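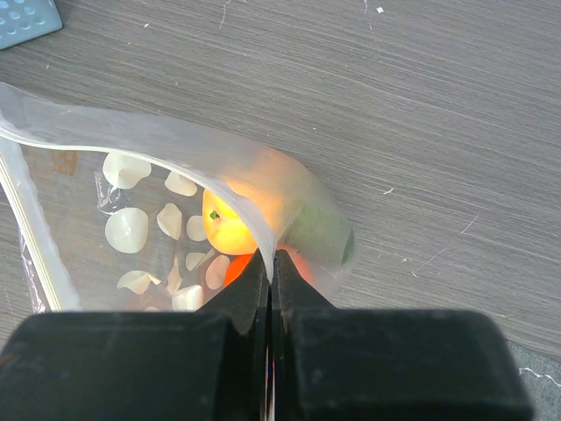

When the grip does not let go: a talk with the test lead on the Tramum cell

14 Mar 2020

The fault showed up on run 1484. The left arm of the Tramum cell had hold of the lip of a plastic bag, the program told it to open, and the fingers stayed shut. The right arm carried on with its own part of the routine and pulled.

"The bag tore and the arm swung back a good way," says the test lead, who has worked on the cell since August. "Everyone's hands were outside. But a minute earlier a colleague had been reaching in to straighten the cloth, and that's why we wrote it up as a safety matter."

The job is bagging fruit. Two arms hold a clear bag by its edge and work it around whatever is inside. Thin film is hard on grippers, the test lead says, as there is almost nothing between the fingers to measure.
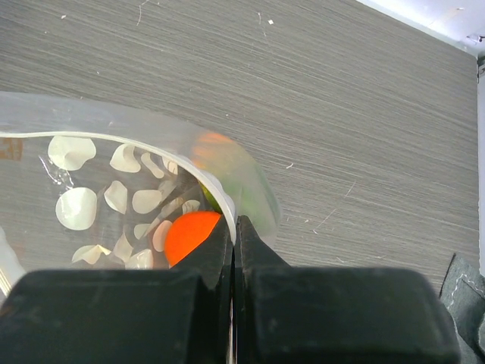

"With an orange you know you've got it. With one layer of bag, closed on film and closed on nothing give you nearly the same number." The controller, a Flutono unit, was set to treat that number as empty. It reported the left gripper as open and free when it was neither, and the right arm had no reason to wait.

The team went back through the logs and found 2281 grips on film. In 466 of them the reported state was wrong at some point, mostly for a fraction of a second. "It had been happening all along. We only noticed when something ripped."

Ernik, the shop that built the enclosure, was asked to look at the wiring first. A loose connector would have been the easy answer, and the test lead admits to hoping for it. The cables were fine – two days went on checking them.
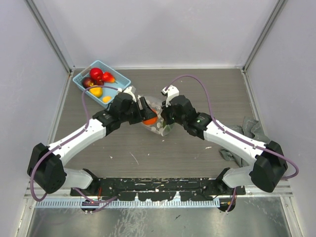
Both arms at the bag in the Tramum cell, with the fruit basket behind.

Two changes came out of it. Neither arm may pull now until the other has confirmed its finger position twice, and pulling force is capped. Reaching in requires a full stop with the power off, even for a stray bit of thread.

The new code has done 533 runs at the Krajčí site without a tear. The test lead won't call it fixed. "It's slower, and people complain about that. I'd like to see it go through a box of thinner bags before we talk about speed again." Those bags are on order.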